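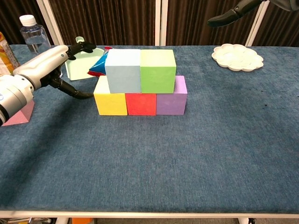
Three down, two up. Yellow, red, purple, then light blue and green on top.

December 9, 2021
Reading time: 8 minutes
Print this post | E-mail this post

Quick one today, or it was going to be quick, I have soup on and a parcel to get to the post office before five. But a few of you wrote in after the Fetelent newsletter wanting to know about the foam blocks and what I have on the table, so let's do it.

The blocks first. They're foam, soft, matte, no shine on them at all. Colors are what I'd call nursery colors if I was being rude. Yellow, a coral sort of red, purple, a green that is brighter than I thought from the listing, a very pale blue. And the pink, which sits off to the left most of the time doing nothing. I keep meaning to work it into something.

Got them from Gorno, the discount place out past the tire shop, in the bin next to the pool noodles. It was the end of summer so everything foamy was in that bin. I did not go in for blocks. I went in for a shower curtain ring, one single ring, and they only sell them by the bag. So now I have blocks and a bag of rings.

Are they any good? Yes and no. The edges aren't perfectly even, and on foam you really notice it when you go up a level. Wooden blocks sit there. Foam sort of settles, and then it decides it wants to lean. The green one is the worst. I've turned it every way it goes and there is always a tilt somewhere. If you want crisp corners and a tower up to the ceiling buy something else. If you want a thing that makes no noise when it comes down at seven in the morning, foam, absolutely foam. My downstairs neighbor and I get on much better in foam.

The three and two stack is the one I keep going back to. It's the dullest pyramid in the world and you can still get it wrong. Things that go wrong with it:

The bottom row isn't pushed together. Even a finger of gap and the top two start sagging into it.

You put the first top block straight over a bottom one and not over the join. Looks fine. Then the second one has nowhere to go.

You press down to "set" it. Don't press. It's foam, it pushes back.

I've been swapping the colors around too but yellow red purple is my favorite for the bottom, dark at one end and light at the other. Pale blue over the yellow end and green over the purple end. I don't know anything about color. I just like how it looks from the door.

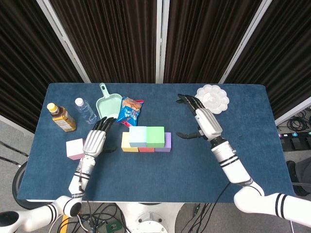

The table covering is what most people asked about so let me get that out of the way. It's a blue fabric, fuzzy, somewhere between felt and that thin carpet they put in exhibition halls. I have been calling it the felt but I'm not going to swear to it in front of anyone who sews. Bought it as a remnant from Magyar Fabrics, which is the long narrow shop with the buttons in the window, and I paid for two yards and got a bit more as it was the end of the roll. The color on the ticket said navy. In the daytime it's more like old jeans. At night with the lamp it goes properly dark and I like it a lot more.

Why cover a table at all. Well. The blocks slid about on the bare top, that's one. Also it was ugly. It still has the white edge at the front and I was going to pull the fabric down over that and tuck it under, but then there's a lump right where your wrists go, so I left the white showing. Looks on purpose now. I think.

Bad news on the fabric, it holds on to every crumb and every bit of fluff in the house. You get little dark specks and they do not brush off, they travel. I've tried:

– a lint roller, fine, but you go through a whole sheet per corner
– a damp cloth, no, makes a patch and you have to look at the patch all day
– masking tape round my hand, the best of the lot and the cheapest
– the vacumn with the little nozzle, which picked up the fabric as well and nearly the blocks

So tape. And the dustpan for the bigger stuff, which is why there's a dustpan living on the table, mint green, very pale, I will not hear a word against it. It's got the hole in the handle for hanging up and I have never once hung it up. It came without a brush. Or it came with one and I lost it, opinions differ in this house. You can sort of use it as a scraper, push it along the fabric away from you and it gathers up the crumbs in front of it. Not what it's for. Works ok.

Somebody is going to say "get the snacks off the table then and you won't have crumbs." I know. I've said it to myself. The snack bag stays. It's the blue one with the red on it, it moves around, it gets shoved in behind the dustpan and then I forget about it and find it again, which is a nice moment in anybody's afternoon. I do fold the top over now. Mostly.

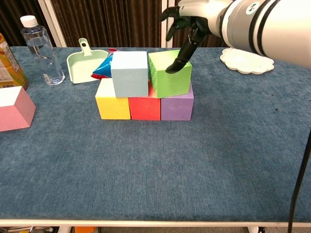
Right, soup stirred, back. Where was I. Curtains.

The dark brown pleated ones behind the table were here before the table was. I go back and forth on them. In summer I wanted them gone, they eat light, you feel like you're in the back room of a funeral parlor. Then it got to December and I take it all back, they're lovely, they hide the mess and they make the colors jump. I priced up something paler at Clundavmont, the home place by the highway exit, and it came to 80 dollars for a pair, and for what we have there you'd need more than a pair. So brown it is! The white poles I would change tomorrow. Paint them maybe. I've been saying maybe about the poles for a long while.

If you are putting a table in front of dark curtains like I have, go for light things on it. I learned that the slow way. I had a black desk tidy on there and you could not see it, I put a cup down on top of it once. Mint green, white, yellow, all good. The pale blue block is better against the brown than anything else I own.

Drinks on the table. Two bottles, one water and one tea with a yellow cap. House rule is cap on or it doesn't come on the fabric. Yes they get laid down flat sometimes, that's me being lazy, they don't roll on this stuff which is honestly the best thing about it. On the bare table a bottle on its side would be off the end before you turned your head. On the fuzzy blue it stays put. If you've got a wobbly table and little kids coming for the holidays, think about that, never mind the blocks.

Have I spilled on it? Once, tea. Blotted it with kitchen paper, didn't rub, left it alone overnight. There's no mark I can find but I also can't remember exactly where it was so.

Oh and the palette. White plastic, shaped like a flower, wells all around like petals and one in the middle. It's for paint obviously. It has never had paint in it. I got it for the poles (see above) to mix a sample, then didn't do the poles, so it sits at the back on the right and collects things. Buttons. A battery. Sometimes I think it should go in a drawer and then the corner looks bare and out it comes again. That corner needs something in it, I can't explain it better than that.

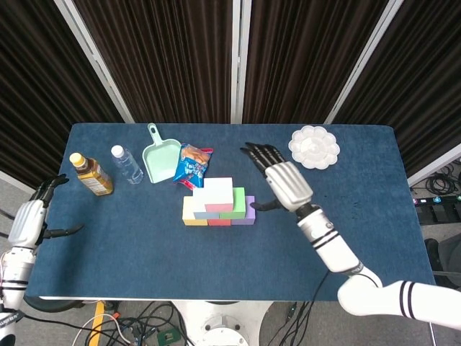 How I lay it all out, as two of you asked and I said I would:

Tall and floppy stuff along the back. Bottles to the left, dustpan, snack bag, then a gap, and the palette off to the right when it's out. Everything you want to mess with goes in the middle where you can reach it without leaning on the fabric. Front stays clear. I'm strict on the front, it's the only part I am strict about. Once you let one pen live at the front of a table it's over.

And I put it back like that at the end of the day. Takes a couple of minutes. Tape, scrape, bottles back in the row, blocks left stacked if they're stacked and if they're not I just shove them together in a heap, I'm not a monument.

Things still on the list:

– hem the fabric, the side by the wall is starting to fray
– find a use for the pink block
– more blocks?? Gorno probably won't have them until next summer but I'll look, I'd like 8 so I could go up properly
– poles

Also – the stats page tells me the last post about shelf paper had 3,382 views, which I don't believe for one second, but hello to everybody who came for shelf paper. There's a bit left on the roll. I might line the drawer that the palette is not going in.

Comments are open again, I had switched them off by accident when I was trying to change the font. If you know how to get fluff out of fuzzy fabric without going through a roll of tape a week please tell me, I'm serious. And if anyone has hemmed something that thick on an ordinary machine, what needle did you use? I snapped one already on just the corner and I only have the one spare.

Ok the post office. More on Tuesday if teh soup doesn't finish me off.

Get new posts by e-mail: sign up for the Fetelent newsletter. You can unsubscribe at any time.

This site uses cookies. By continuing to read you agree to their use.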